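Updated 31 May 2022. Questions keep coming in so putting them all in one place. More after the June meeting.

## Kudano line and hand packing — staff FAQ

**Is my job going away?**
No layoffs planned at Hindgate this year. Some jobs change. Evening sorting changes the most, and Severyn Pavliuk is talking to everyone on that shift one by one. If he hasn't got to you by Friday, go find him.

**What does the Kudano line do?**
Boxes, sealing, labels. Same box, same weight, all day. It does 80 an hour when it's set up right. Mixed orders stay with people for now.

**Do I have to train on it?**
Everyone on days does the basic session, 4 hours, paid. The longer course is optional. Sign up with Solomiia Lysenko, not with the front office, they don't have the list.

**Will my pay change?**
Hourly rate stays. Piece bonus for sealing ends when sealing moves over. Yes, that's a real loss for a few of you — Lenka Kolář is working out a replacement and we don't have the number yet.

**Can I stop the line myself?**
Yes. Anybody can. Red button, then call Bohdan Lytvynenko. Don't clear a jam with your hands, even a small one. No one gets written up for stopping it.

**What about the handheld grippers?**
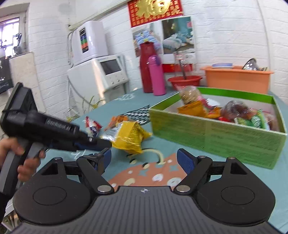
Mixed snack boxes are the next job we want to automate, and the gripper work is where that starts. You hold the tools and pick and place the way you would by hand, at your normal pace. Soft bags are the hard part. A crumpled one like the yellow bag by the blue jaw is a different shape every time, and a clear bag of nuts standing up in the green box is no easier. So take your time on those, and if you drop one just pick it up and carry on.

**Is gripper work timed or scored?**
No. It doesn't go in your review either. Wrist sore, stop and swap out. Tell Olesia Kobzar so she can fix the rota.

**Can I say no to it?**
Yes, you go back to your regular station, same rate.

**Who do I ask if its not on here?**
Olesia, ext. 62, mornings are best.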